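提问板块 > 中文学习 > 量词

“一包”“一袋”“一盒”到底怎么选?买东西的时候总是说错

Jade Parsons 发表于 晚上9点

大家好,我学中文已经第三年了,现在住在一个不大的城市,楼下有一家小超市。我的老师在课上说过,量词要跟名词一起背,例如“一张纸”“一条鱼”“一把椅子”。这个方法我一直很认真地用,我有一个本子,里面写了1000个名词,每个名词旁边都写了量词。

但是到了超市,我的本子就没有用了。比如说“饼干”,我的本子上写的是“一块饼干”。可是我去买的时候不是要买一块,我要买的是一整个包装。我说“我要一块饼干”,店里的阿姨看了我一会儿,问我:“你就吃一块啊?”后来我改说“一个饼干”,她听懂了,可是她帮我改成“一包”。过了几天我买另外一种饼干,是硬纸的盒子,我很有信心地说“一包”,她说“这盒啊?”所以我又错了。

回家以后我把我常常买的东西都写下来,想找规律,结果越写越乱。我的问题有这样几个:

薯片是“包”还是“袋”?两个我都听过。
牛奶有“一盒”也有“一袋”,还有人说“一瓶”,是不是看包装?
茶叶,我的中国同事说“一包茶叶”,可是送人的时候又说“两盒茶叶”,茶叶的量词是可以变的吗?
香烟为什么也是“包”?它的外面明明是一个小盒子。
还有一种情况:盒子里面又有小的袋子,每个袋子里有几块饼干。那么小的袋子叫什么?

我查了一本旧词典,是我先生的祖父留下来的,1967年印的。里面对“包”的解释只有一行,对我的帮助不大,可能那时候也没有薯片。

我知道说错了别人也能明白。可是我想说对,而且我想知道为什么。请大家不要只写“看语感”,我的语感还没有长出来。先谢谢各位!

Notburga Hofstetter 回复:

你好Jade,你的问题写得很清楚,我试着用同样清楚的方式回答。先说明,我也不是母语者,我的母语是德语。我在一家进口食品的小公司(Brumov)做过单据的工作,每天要用中文写货物清单,所以对这几个字比较有经验。如果有母语的朋友看到错误,请改正我。

最重要的一点是:你的老师说的和超市阿姨说的,是两种不同的量词。“一块饼干”的“块”是说饼干自己的形状,一块一块的。“一包饼干”的“包”是借用外面的容器来数。前一种跟名词走,所以可以背;后一种跟包装走,所以背了也没有用,要用眼睛看。你的本子没有错,只是它只写了一半。我建议你在本子的每个食品后面留一个空的地方,看到什么包装就写什么。

下面我把这几个字分开写。

“袋”:软的,有一个口,东西放进去以后把口封起来或者扎起来。大米、面粉、洗衣粉、垃圾都可以是“一袋”。“袋”给人的感觉常常比较大。你说“一袋米”,别人想到的是要用手提的那种。不过也有小的,像“一袋牛奶”“一袋榨菜”。所以大小只是一种感觉,不能当规则。

“包”:原来是动词,用纸或者布把东西包起来。以前的店里卖糖、卖点心、卖药,都是用纸包好,再用绳子扎上,所以有“一包糖”“一包药”。后来包装变了,说法还在。现在工厂做的小包装,拿在手里刚好的那种,很多都可以叫“包”:一包纸巾、一包方便面、一包盐、一包瓜子。

“盒”:有固定的形状,放在桌上自己站得住,多数有盖子或者可以打开的一面。硬纸的、塑料的、铁的都可以。一盒鸡蛋、一盒巧克力、一盒牙签。

“罐”和“瓶”我觉得你没有问题,就不写了。“罐”多半是铁的或者口比较大的,“瓶”的脖子比较细。蜂蜜两个都有人说。

现在回答你的具体问题。

薯片:软的包装,“包”和“袋”都对。我的感觉是,小的人们多说“包”,大的、大家一起吃的多说“袋”。可是我问过两个同事,一个北方人一个南方人,他们当场就争了起来,所以这个你不用担心。如果薯片是装在圆的纸筒里,要说“一罐”或者“一筒”。

牛奶:对,只看包装。

茶叶:也是看包装,但是这里有一点礼貌的问题。送人的茶叶装在好看的盒子里,所以说“两盒”。如果你对别人说“我送了他一包茶叶”,听起来好像比较随便,是自己家里喝的那种。这不是语法,是习惯。

香烟:这是我最喜欢的例子。你的观察是对的,它是一个小纸盒。你说“一盒烟”,完全没有问题,很多人这样说。“一包烟”也非常普遍。我的解释是,早期的香烟很多是软纸包的,叫法就留下来了,而且现在也还有软的包装。这个解释是我自己想的,没有在书里核对过,请小心使用。外面更大的那种,里面放着很多包的,叫“一条烟”,这个“条”说的是长长的形状。

盒子里面的小袋子:叫“小包”或者“小袋”。包装上常常写“独立小包装”,你在超市里可以找一找。说的时候可以说“一盒里面有几小包”。注意“小”放在数字和量词的中间:“五小包”。不能说“小五包”,这样别人会以为有一个人的名字叫小五。我真的在一张单子上写过“小五包”,仓库的人打电话来问小五是谁。

还有一个你没有问,但是早晚会碰到的:“箱”。大的,纸板的,搬回家的,“一箱牛奶”里面有很多盒牛奶。在我们的单据上,从外到里的顺序是箱、盒、包、块(或者片、粒)。每一层用自己的量词,这样读的人不会弄错层次。做清单的时候我就从最外面一层开始写,一直写到可以放进嘴里的那个。

这是我从前给新同事的一张小表,我把公司的内容去掉了:

饼干:一箱 / 一盒 / 一包 / 一块(薄的可以说一片)
糖:一袋 / 一盒 / 一包 / 一颗(或者一粒)
茶:一盒 / 一罐 / 一包 / 一片叶子(这个没有人数)
口香糖:一盒 / 一瓶 / 一条 / 一片(圆的、小的那种说一粒)
面条:一把(干的,用纸条扎着) / 一包 / 一碗(煮好以后) / 一根

最后关于“一个”。你说“一个饼干”,阿姨听懂了,这很自然。在很急的时候,用“个”并且用手指一下,是可以的办法。我刚到的第一个月几乎每天都这样做。但是“一个牛奶”“一个薯片”听起来还是有一点奇怪,最好慢慢改。

Jade Parsons 补充:

谢谢Notburga!“跟名词走”和“跟包装走”,这一句我马上写在本子的第一页了。我再问一个小的问题:如果盒子已经空了,还可以说“一盒”吗?昨天我想告诉我先生“桌上有一个饼干盒子,是空的”,我说成“桌上有一盒饼干,是空的”,他(也是学中文的)去看了,然后很失望。

Notburga Hofstetter 回复Jade Parsons:

你先生失望是对的。“一盒饼干”说的是饼干,里面应该有东西。“一个饼干盒”或者“一个空盒子”说的才是盒子。同样,“一瓶水”可以喝,“一个水瓶”不一定可以。

如果吃了一部分,可以说“半盒饼干”,也可以说“还剩半盒”。不知道剩多少,就说“那盒吃过的”。

Kirsten Nørgaard 回复:

不用想这么多,都说“个”就行了。我在这里住了五年,天天说“这个”“那个”,没有饿过。

Notburga Hofstetter 回复Kirsten Nørgaard:

可以买到东西和说得对是两件事情,Jade问的是第二件。

Kirsten Nørgaard 回复Notburga Hofstetter:

好吧,你说得有道理。我加一点有用的:在我住的地方,塑料袋本身也要买,收银员会问“要袋子吗”。这时候回答“要一个”,不要回答“要一袋”。我回答过“要一袋”,她问我一袋什么。

Sorcha Shearer 回复:

Notburga写得很全了,我补充一些她没有写的,主要是怎么练习。我在Monberg教过成人的中文初级班,教的时候自己也在学,所以知道学生(和我)在哪里会停下来。

第一,“包”这个字有很多工作,容易混在一起。它可以是量词(一包糖),可以是你背的东西(一个包),可以是动词(包饺子),还可以是吃的(包子)。我班上有一个学生写过“我的包里有一包包子”,我觉得写得非常好,语法也没有错,就是包子一般说“一个”或者“一笼”,要是装在袋子里带走的,说“一袋包子”更顺。写作业的时候如果一句话里有三个“包”,最好读出来听一听。

第二,容器的量词前面可以加“大”和“小”,这一点跟很多别的量词不同。“一大袋”“一小盒”“一大包”都很自然。也可以用“满满”:“满满一盒”。说“一大条鱼”也行,但是“一大只猫”就要看你想说什么,我不在这里展开。

第三,数字是二的时候,在量词前面要用“两”:“两盒”“两包”。这个大家都学过,可是在收银台前面人一紧张就变成“二盒”。我自己也是这样,特别是后面有人排队的时候。请在家里先大声说几次。

第四,练习的方法。我让学生把家里厨房的柜子打开,一样一样说,不写,只说。说的时候要碰到那个东西,手知道它是软的还是硬的,嘴巴就容易选对“袋”还是“盒”。软的先试“包”或“袋”,硬的先试“盒”。碰到奇怪的包装,比如外面是纸、里面是铝箔的,就记下来,下次去店里问。有一位从越南来的学生,姓Sầm,她做得更好,她把超市的小票留下来,晚上对着小票说一遍。不过要小心,小票上面的单位有时候是电脑系统里的,什么都是“件”或者“个”,这个不能学。

第五,去店里的时候不要害怕问。问法是:“这个应该说一包还是一盒?”大部分人会很高兴回答,有的还会给你讲他们家乡怎么说。我听到过“一筒饼干”,是卷成圆柱形的那种包装,在课本里没有见过。也听过有人把小包的叫“一小袋儿”。各地都有一点不同,所以如果两个人告诉你的不一样,两个都记下来,旁边写地方。

关于空盒子的问题,我想再加一句。撕下来的纸、吃完剩的袋子,这些统一叫“包装”或者“包装纸”“包装袋”,量词又回到它们自己的形状了:一张包装纸,一个包装袋。揉成一团的纸,可以说“一团纸”。你看,纸还是那张纸,手一捏,量词就换了。我的学生第一次听到这个都要笑,可是笑过以后就记住了。

还有,1967年的词典请不要扔。查字的意思还是很好用的,只是不要用它去买零食。

如果你喜欢有书面的练习,我用过Holilard的一套词卡,正面是词,背面写着几种可以用的量词。它的缺点是例句太正式,什么“请给我一盒精美的点心”,真的在店里这样说会有一点像演戏。我后来都是自己改写,改成“这个点心来一盒”。“来”在这里的意思是“给我”,你可以放心用,比“我要”要轻松一些。

Viola Ruggiero 回复:

跟楼主有同样的问题,收藏了。我想问“一板巧克力”可以说吗?我在一个视频里听到的。

Sorcha Shearer 回复Viola Ruggiero:

可以的,平的、大的、可以一格一格掰开的那种,有人说“一板”,也有人说“一块”或者“一排”。药片也有“一板”,就是一格一格按出来的那种。如果是小颗的,放在盒子里,还是“一盒”。

Jade Parsons 补充:

我今天去超市试过了。我说“这个饼干来两盒,那个薯片来一包”,阿姨没有改我,什么都没说就去拿了!我站在那里很高兴,忘了付钱,她叫了我两次。

回来以后我按照Sorcha的办法,在桌子旁边把东西一个一个说出来。盒子、袋子和纸我现在比较有把握了,只有“团”还要多练习。
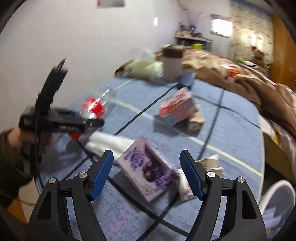

量词练习:一盒零食,一个白色塑料袋,一团包装纸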